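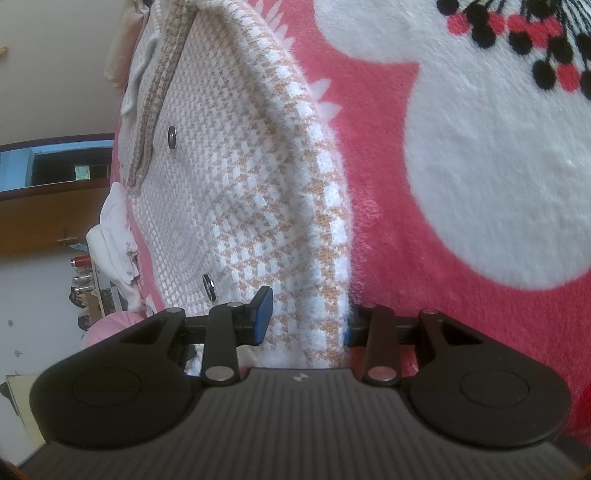
**Winter Clothing Swap — planning meeting**
April 18, 2021, Salem hall, side room

Present: Hanane Hegazy (chair), four others from the sorting group. Two apologies received.

**1. Last minutes**

Agreed as written, with one fix: the rail hire was for two weekends, not one.

**2. Knitwear**

Longest item of the day. Donations of sweaters and cardigans are well ahead of coats. Discussion on whether to hang or fold. Hangers pull the shoulders out of anything soft, so all knits will be folded from now on.

Agreed method:

- Fasten the buttons before folding
- Lay the garment face down on a blanket or towel, sleeves in
- Fold in half once, lengthwise, then bottom to top
- Fuzzy yarns go on top of the pile, never underneath

Hanane asked that checks and patterns be kept apart from plain colors, as people looked for them first in December. Agreed. Missing buttons to be noted on the tag and the item still put out.

**3. Tags and bags**

We have 1,000 paper tags left from the last swap. Enough for now. Staltum can supply clear bags in packs of 25. Order 6 packs. One member felt paper bags would do and would like that recorded.

**4. Storage**

The Jostine unit is dry but the bottom shelf is too close to the floor. Knits go on the second shelf up — shoes and boots can have the bottom one. Cedar blocks to be tried in place of mothballs, after complaints over the smell.

**5. Washing**

Still no settled rule. Some items arrive clean and some do not. For the time being, anything doubtful goes in a separate sack by the door and is washed on the wool cycle, then dried flat. Hanane will write out a card for the laundry shelf.

**6. Other business**

Side room key sticks. Hanane to tell the hall office.

Lost umbrella (green, wooden handle) is still in the cupboard.

**Actions**

- Hanane: bag order, laundry card, key
- Sorting group: move shoes to bottom shelf before next session

Next meeting: same room, date to be sent by email.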